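The rulebook and the duvet

2020-04-28

I promised a few of you I'd write up the rules we work to on the bedding job, and the kettle's on, so I'm going to have a go at it now before I lose my nerve.

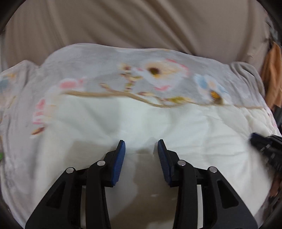 The background, quickly. I do handheld recording for Cluvent, which means I go round with a gripper in each hand doing ordinary household jobs, over and over, so that a robot arm can learn from the way I did them. This spring it's beds. Making them, stripping them, straightening them, folding the duvet in half and then in half again. The order is for 2000 good recordings and the word "good" is where all the arguments live, and it's why there's a rulebook at all.

The rulebook is called the Riis sheet. It used to be a sheet. It now has 109 numbered rules in it and lives in a ring binder, and I have read it more times than any novel I own. I grumble about it constantly, but I've also worked without one (a kitchen job, the year before last, cupboards and drawers, everybody doing it however they fancied) and a huge pile of that work ended up in the bin. So I'm a grumbling believer. Let's say that.

What I want to do in this post is go through the rules I think are worth stealing if you're setting up anything similar, plus a couple I'd bin tomorrow.

Start with the pads. Rule 8 says you check the finger pads before every session and wipe them down, and you don't touch the gripping side with your bare fingers afterwards. I was hopeless at this to begin with. You pick the thing up, you have a little fiddle, you give the pads a squeeze to see if they're still springy, and there's your hand cream all over them. Cotton doesn't mind much, but slippery fabrics are another story, and what you really don't want is a pad that grabs nicely in the morning and slides about after lunch. The robot has no idea you had a cheese and pickle sandwich. It just sees the same movement doing two different things.

While you're wiping, look at the screws. All of them, both grippers, both sides. Our version says to nip them up with the little driver at the start of the day and leave them alone after that. A loose link makes the fingers close a tiny bit crooked and you compensate without noticing, you turn your wrist a few degrees, and then everything you record that afternoon has a strange little wrist turn in it. I did a whole day like that! I went back and watched it and I looked like somebody trying to pick a lock.

Next, start open. Every recording begins with the fingers apart and not touching anything, and it ends the same way. I know it sounds fussy. When you're in the swing of it you want to drop one corner and go straight on to the next go with the fabric still half in your grip, and it feels much quicker, and it makes a mess of things for whoever has to cut the recordings up. Open, approach, do the job, let go, move away. I say it under my breath. I said it out loud in the supermarket once, reaching for a bag of rice.

The rule I get asked about most is the one on speed, and it's only a line long: move as fast as you would if you could see your own elbows. I've no clue who wrote it but I love it. The temptation with a duvet is to fling. We all fling duvets at home, it's half the pleasure of owning one, you get that big whoomph of air and it lands more or less where you wanted. You can't fling with grippers. Well, you can, and I have, but everything goes blurry and the hand that isn't busy swings off somewhere silly. So the rule is that the idle hand stays where it could be useful. It mustn't hang down by your leg and it mustn't wander about. If the left is going in for a pinch, the right waits near the bit of cloth it's going to want next.

And then crumples. This was the big row. The first draft of the sheet said the duvet had to be laid flat before each recording, and several of us kicked up a fuss, me loudest. What's the use of a machine that can only make a bed that's already made? Real bedding is a heap. It's got a pillow somewhere inside it and a sock. So we argued it through over a long and quite cross phone call and the rule now says you mess the duvet up properly before every go, and differently each time. Grab it somewhere you didn't grab it last time. Twist it, drop it, bunch it up against the wall. There's a follow-on rule that you're not allowed to build the same heap twice, which is harder than you'd think, as I've got a favourite heap and my arms just make it if I'm not paying attention.

Patterned covers got their own section in the end. We'd been sent plain white ones to begin with, lovely crisp things, and the trouble is that most people's beds don't look like a hotel. They've got flowers on, or stripes, or a faded dinosaur. So now the rule is that you change the cover after every seven recordings and you write down which one you changed to. Flowers are my favourite to work with, I'll be honest with you, because a print gives you something to aim for. You tell yourself you're going in just below that branch and you go in just below that branch. The plain parts are harder. It's all creases, and the shadow of your own gripper falls right where you're trying to pinch, so you need to have a think about where your lamp is.

Which brings me on to light. Curtains as you'd normally have them, lamp as you'd normally have it, and no shifting things around halfway through a set. I'd go a bit further and say write down the weather, but I was outvoted.

Now for the ones I'd get rid of.

There's a rule that says no background items may change between recordings. I see the point of it in a workshop. In a bedroom it's daft. People hang things on the backs of chairs. Curtains get nudged. Something orange turns up over a door and by teatime it's gone again, and I can't see that a robot that's going to live in somebody's house is helped by learning that bedrooms stay perfectly still. My version would be: keep people out, keep pets out, keep anything private out, and otherwise let the room be a room. I've put this in writing to Cluvent and I'm told it will be looked at in May.

I'd also lose the one about failed grabs. At the moment, if you go in for a pinch and miss, the whole recording gets marked as failed and you start again. But missing is part of it! You miss, you back off a bit, you open up, you try slightly to the side. That little recovery is a real skill and it's what you'd want a machine to know how to do. The Tateteo crew (they do towels, and they're a cheerful lot) keep theirs in, with a separate tick for it, and I think they've got that right and we've got it wrong. Two ticks. Clean go, or go with a recovery. It isn't a lot of extra paperwork.

A few people have asked whether all this is an official standard. No, it's a house sheet, and I'd be careful about anybody who tells you theirs is more than that. If you're working anywhere near a powered arm there are proper safety standards and you need to read those, and a chatty blog by a woman with a duvet is not a substitute. Nothing in my bedroom setup moves unless I move it. The worst injury I've had is a nipped bit of skin between thumb and finger, entirely my own doing, and a stiff neck from looking down.

On necks, by the way. The Riis sheet says take a break after every hour. I'd make it every half hour and I'd make it an actual rule with a number, as it's currently a "suggestion" on the inside cover and we all know what happens to those. Bending over a low bed with your arms out in front is murder on the shoulders. I do mine kneeling on a cushion now, for the near side at least, and I swap which side of the bed I stand on for the rest. That has the nice side effect of giving them approaches from both directions.

Permission is the other thing I'd move right up to the front of the binder. If it's not your home, you ask, in writing, and you say which rooms and what gets kept and for how long. You show them a recording so they know what sort of thing ends up in it. Photos off the bedside table, post off the bed, phone screens face down. When I did a stint for Jorkska this was the very first page and I've carried it with me ever since. People are very kind about letting you into their bedrooms with a pair of plastic claws, and the least you can do is be fussy about it on their behalf.

Right, that's my tea gone cold. If your own sheet does something clever about fitted sheets, please, please leave me a comment. The elastic corners are next on my list and the rulebook has precisely one line on them, and the line says "see notes", and I have been through the binder twice and can't find any notes.

Contact me | © 2020 All words my own | Back to top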